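Senell Serviced Rooms
Housekeeping Guide, Part 4: Bedroom Floors and Waste

Section 4.3 Emptying and relining small bins

This section covers the small bins kept in bedrooms and sitting areas. Kitchen bins are covered in 4.5. Recycling containers have their own liners and their own collection point, see 4.6.

Revised 6 November 2018 by Roswitha Grube. Replaces the loose sheet kept in the supply closet.

Before you start

You will need:
Small liners, roll of 175
One large collection bag
Disposable gloves
Damp cloth and a dry cloth
Multi-surface spray

Small liners come from Predik, order code 1293. Do not use the large kitchen liners in bedroom bins. They hang down to the floor and guests catch their feet in them.

CAUTION: Wear gloves whenever you handle a used liner. Never push waste down with your hand, even with gloves on. Razor blades and broken glass turn up in bedroom bins more often than in any other bin in the building.

Removing the used liner

1. Move the bin out to open floor, clear of the bedside cabinet and any cables. On carpet, lift the bin. Do not drag it.

2. Look inside before touching anything. If you see sharp objects, liquid or medicine, stop and go to 4.4.

3. Loosen the liner from the rim, working from both sides. Pull the edges up and together.

4. Press out the air gently and tie the liner once. A liner holding only a few dry items may go into the collection bag untied.

5. Lift the liner straight up. If it sticks, tilt the bin and free it at the bottom.

6. Place the used liner in the collection bag. Leave the collection bag by the door. It should not be put down on a bed, chair or cabinet top.

Note: Change the liner even if there is only one tissue in it. A liner that is clean and unused may stay between guests, provided it has no tears.

Cleaning the bin

7. Spray the dry cloth and wipe the inside of the bin, then the rim. Do not spray into the bin while it is standing on carpet.

8. Wipe the outside and the base with the damp cloth. Dry the base before the bin goes back on the floor.

Fitting the new liner

9. Tear off one liner and open it fully. Shake it once to let the air in.

10. Lower it into the bin and fold the top down over the outside, the same amount on each side.

11. Hold the rim at opposite sides and settle the liner. Run a hand around the inside so that it reaches the bottom.
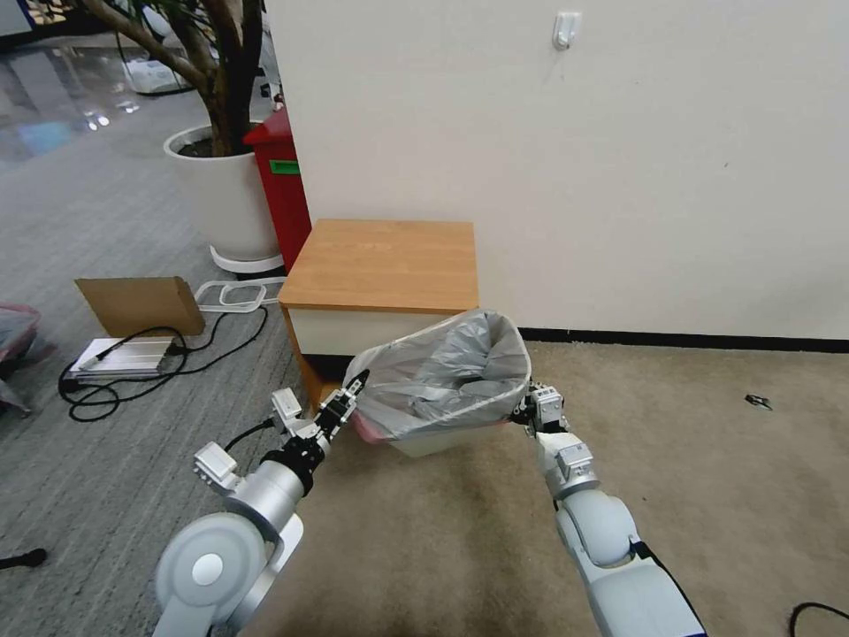
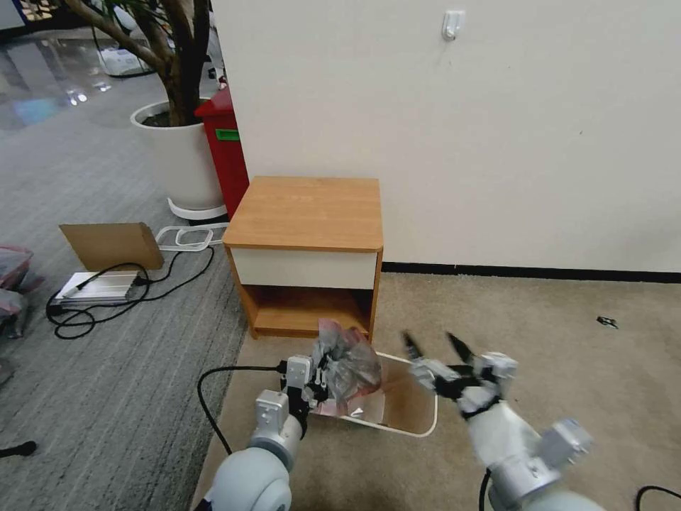
12. If the liner is loose at the top, gather the slack at the back and tuck it under the fold. Tying a knot in the slack is allowed on round bins only.

Putting the bin back

Return the bin to the side of the bedside cabinet nearest the door. Leave a hand's width between the bin and the wall so the baseboard does not get scuffed. Bins are not kept on the open shelf of a cabinet, and not against a plant pot, where they collect leaves.

Check the carpet where you worked. Pick up scraps by hand first, then vacuum as described in 4.2. Small dark bits along the baseboard are easy to miss in rooms with a lamp on only one side.

If a guest has left cables or chargers on the floor, go around them. Do not unplug or coil them. Cardboard standing near the bin is not waste unless the guest has put it in the bin or left a note.

CAUTION: Do not store spare liners in the bottom of a bin in rooms booked with small children. Keep them on the cart.

Stock

Each cart carries one open roll and one sealed roll. When you open the sealed roll, write it on the stock card the same day. The supply closet should hold 600 liners at the start of the month. Tell Mariann Boros if it is below that, as Predik delivers only once every 12 days.

Common problems

Liner slides into the bin: The fold is too short. Refit with a deeper fold.

Liner tears at the rim: Check the rim for a crack or rough spot. A cracked bin goes to the supply closet with a tag showing the room.

Smell remains after cleaning: Take the bin to the utility sink, wash with hot water and detergent, and leave it upside down to dry. Put a spare bin in the room.

Continue with 4.4, Sharps, liquids and medicine.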